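# Taltis Tabletop Bookshelf – Frequently Asked Questions

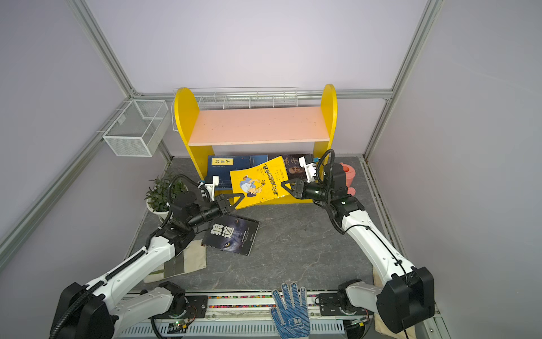
Samwood, September 30, 2025

This page covers the small Taltis bookshelf in yellow and pink, item number 1009. It replaces the printed sheet that came in the box until April. If you have the older sheet, the assembly steps are the same but the cleaning advice has changed, so please use the version on this page.

## Size and fit

**How wide is it?**

The upper board is 13 inches wide. The side panels add a little on each side. Measure the spot where you want the shelf to go, and leave a finger's width on the left and right so you can lift it out again.

**Is it meant for the floor or for a table?**

For a table, a desk or the top of a low cabinet. It can stand on the floor, but it is low enough that people walk into it. We don't recommend it in a hallway.

**Can I hang it on a wall?**

No. There are no holes for screws, and the side panels should not be drilled.

**Can I stack two?**

No. The side panels have rounded tops and a second shelf will not sit on them. Two can stand side by side, and many people use them that way on a long desk.

**Will it fit inside a cube storage unit?**

It depends on the unit. Check the inside width of the cube, not the outside. The shelf needs to go in straight, so a cube with a lip along the front edge may not work even if the numbers look right.

## What goes on it

**What kind of books is it for?**

Paperbacks, mostly. The one in the photo is holding Chinese books in the lower compartment, including a dark blue copy of 韩非子 (*Han Feizi*), with a yellow paperback resting against the front. Thin hardcovers are fine too. Large picture books, atlases and art books are not a good match.

**Can books lie flat, or do they have to stand?**

Either one. The lower compartment works well for books lying with the cover up. If you want to store more than a few, stand them with the spines facing you. Laying them down takes up the width quickly but it is easier for small children, who usually look for a cover and not a spine.

**My books are taller than the lower compartment. What should I do?**

Lay them on their sides. If they stick out past the front strip by an inch or so, that's fine as long as they don't tip when you let go. Anything that sticks out farther should go somewhere else.

**What is the yellow strip along the bottom for?**

It keeps the books from sliding forward when the table is bumped. It also stiffens the shelf, so please don't leave it off.

**Can I lean a book against the front of the shelf?**

For a moment, sure. We wouldn't leave one there for weeks. A paperback leaning at an angle will start to curve, and one corner ends up taking the weight. The corner over the table is usually the first to get soft.

**What can I put on the upper board?**

Light things: pencils, a small lamp, a cup of bookmarks, the book you're reading now. The board is flat and has no rail at the front, so round objects will roll off. We get this question most often about globes and marbles, and the answer for both is no.

**How much weight can the upper board hold?**

Keep it light enough that you would hold it comfortably in one hand. A few paperbacks are fine. A potted plant is usually too heavy once it has been watered.

## Keeping it tidy

**How should I arrange a mixed set of books?**

By size first. Put the tallest at one end and work down. Sorting by author or subject looks nice on a full-size bookcase, but on a shelf this small the heights matter more, and a tall book in the middle of short ones pushes its neighbors over.

If you keep books in two languages, check which way the spine text runs before you line them up. Publishers don't all print it in the same direction. It's worth turning a book over in your hand before deciding that it has been put away upside down.

**My child puts everything back with the cover facing any which way. Does it matter?**

Not for the books. If you want them all facing the same way, pick one rule and keep it simple, such as "picture side up." Children of four or five can follow that without help.

**How full should the lower compartment be?**

Leave enough room to get two fingers in. When books are packed tight, people pull them out by the top of the spine, and that is how spines tear. If the compartment is nearly empty, the books left in it tend to slump – lay them down until there are more.

**Should I leave labels and stickers on the covers?**

If a label was printed on the cover, yes, obviously. If it's a price sticker or an old library sticker, warm it with a hair dryer on the low setting and peel slowly from one corner. Stop if the color of the cover starts to lift. Old stickers on matte covers are often better left alone.

**The books slide around when I move the shelf.**

Take them out first. The shelf is meant to be moved empty. Hold it by both side panels and not by the upper board.

## Cleaning

**There are small dark specks on the pink board. Is that dirt or damage?**

Try wiping first. Pale pink shows dust, pencil and newsprint more than the yellow does. Use a soft cloth that is slightly damp, with one drop of dish soap if water alone doesn't do it, then dry the board right away. If a mark doesn't move after two or three passes, leave it. Scrubbing dulls the surface and the dull patch will bother you more than the speck did.

**Can I use a melamine sponge?**

The old sheet said yes. We no longer recommend it on the pink board. It takes the finish down, and the front edge shows it first.

**What about disinfecting wipes?**

Once in a while is fine, for example after a cold has gone through the house. Wipe again with plain water afterward.

**The front edge of the pink board is lighter than the top. Is it fading?**

No, it's made that way.

**Will the yellow fade in the sun?**

All colors fade in direct sun, and so do book covers. Dark blue and red covers usually go before the shelf does. Keep the shelf out of a south-facing window if you can.

## Assembly

**Do I need tools?**

No. Stand the two side panels up, fit the lower parts between them, and put the upper board in last. Don't push anything all the way in until every part is in place.

**The upper board won't go in on one side.**

Check that both side panels have the rounded end at the top. This is the cause nine times out of ten. If both are the right way up, take the board out, turn it front to back, and try again with the lighter edge toward you.

**The shelf rocks on my table.**

Put it on a different table and see if it still rocks. If it does, press down on both side panels at the same time until the lower strip sits level. If it only rocks on the first table, the table is the problem, and a bit of folded card under one side will take care of it.

**Can I take it apart again to store it?**

Yes, but don't do it often. The fit gets looser each time. If you are moving to a new home, it travels better in one piece with a towel through the middle.

## Ordering and returns

**Does it come in other colors?**

Not at present. We made a run of almost 2000 in the yellow and pink, and we will decide about other colors when those are gone.

**Are the books included?**

No. The books in the photo are not part of the set.

**Can I buy a single replacement panel?**

Yes. Side panels are sold one at a time, and the left and right are the same part. The part number is 876. The upper board and the lower strip are sold together.

**Where do you ship from?**

From the Coelho warehouse in Skamton. Orders for the Samwood store can be picked up at the counter without a shipping charge. Bring the order number, printed or on your phone.

**How do I return one?**

Unassembled shelves can be returned to the store or mailed back in the original box. Assembled shelves can be returned to the store only. If a panel arrived cracked or scratched, don't send the whole thing back – write to us with the part number and a photo of the damage, and we'll mail out the part.

**I lost the instruction sheet.**

The assembly section on this page has everything the sheet had. You can also ask for a printed copy at the Samwood counter.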